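三月起，Brodano公司的二号厅不再做装配，改做示教。厅里原有的流水线拆走了，地板上留下一排膨胀螺栓孔，后来被木纹地板盖住。Spyros Dervishi在这条线上干了十一年，拧过微波炉的门铰链。现在他的岗位名称是"操作数据复核员"，工号没变，工资表上的成本中心换成了Vurcombe。

Vurcombe是项目代号，目标是让机械臂学会家用环境里的开门、取物、放物。规程第一页写明：示教员双手各持一把夹爪，不得以手指直接接触物体；每条动作从静止开始，以静止结束；夹爪上的标记方块不得被衣物遮挡。复核员坐在隔壁，看录像，给每条动作判定"可用"或"弃用"，弃用须填原因代码。

原因代码共二十三个。Dervishi用得最多的是07，"犹豫"。定义为：夹爪在接触目标前出现无任务意义的停顿。

他对07有意见，写过一份书面说明。大意是，开微波炉的门时，熟练的人会在接触门之前慢下来，让力先到手腕，再到门。装配线上教新人，第一周教的就是这个。如果把慢下来的都判为犹豫，留下来的全是硬拽的。硬拽会损伤铰链，每台机器损伤一点，测试时查不出来，保修期后才松。

说明交给了Toledo厂区的方法组。回复两行：意见已收到；请按现行代码执行。

他继续执行。早班从六点四十分开始，第一批待复核动作编号到910，任务栏写着"开门，取盘中物"。

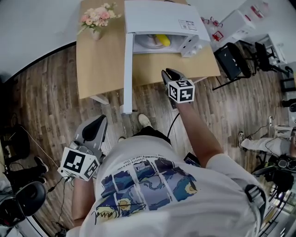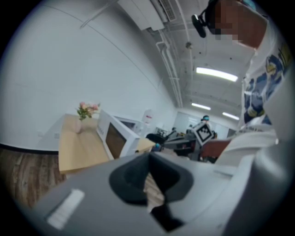

复核到中段，他发现有一位示教员的动作与其他人不同。夹爪靠近时先减速，贴合后再施力，门开到底之前有一次卸力。全部动作都带这次卸力，时长也接近。系统把其中大半预标为07。

他查了班次表，上面只有代号，没有姓名。他去问班长，班长说示教员来自劳务公司，每期轮换，名单不归本厅管。他又问能不能在休息时间见一下，班长说复核员与示教员按规定不交流，避免影响判定。两边只隔一道墙，用的是同一台饮水机，休息时间错开二十分钟。

他回到工位，把规程翻到代码表，重新读了07的定义。"无任务意义"五个字没有附注。按条文，停顿有没有意义，由复核员判断。

于是他把预标逐条改回"可用"。每改一条，系统要求填写依据，最少十个字。他填的是："接触前减速，保护铰链，有任务意义。"填到后来，他用了粘贴。

当天的弃用率低于下限，系统自动发出偏差通知。班长来看过一次，抽了三条，没有找到条文依据退回，在通知单上签了字。

六周后，Trillell模型完成一轮训练，装到样机上，在厅里试运行。全体复核员被叫去观看，站在黄线外。样机对着一台微波炉伸出机械臂，距门边两厘米处速度下降，贴合，施力，开门，到底之前卸力。铰链没有发出声音。

方法组的工程师在记录表上写了一条：接近阶段耗时偏长，建议优化，目标缩短两秒。

Dervishi看见了这一条。他问工程师，疲劳测试做到多少次。工程师翻了翻平板，说计划做五千次，目前到2564次，门无下垂，扭矩没有变化。

"旧模型呢？"

"旧模型做到一千八就换门了。"

"那两秒在这里。"Dervishi说。

工程师把光标移到"建议优化"后面，停了一会儿，改成"待定"。

第二天发布了代码表的修订稿。07的定义后面加了一句：接触前的匀减速不计入。修订人一栏写的是方法组。同一份邮件的附件二是岗位调整方案，下一季度起，复核由模型预标后抽检，复核员编制从十四人减到五人，留用人员按判定与模型的一致率排序。

他打开自己的统计页。修订稿生效之前，他的一致率在组里最低。页面底部有一个"申请重算"的按钮，说明栏要求最少十个字。他把原来那句话粘贴进去，提交，然后打开下一条动作。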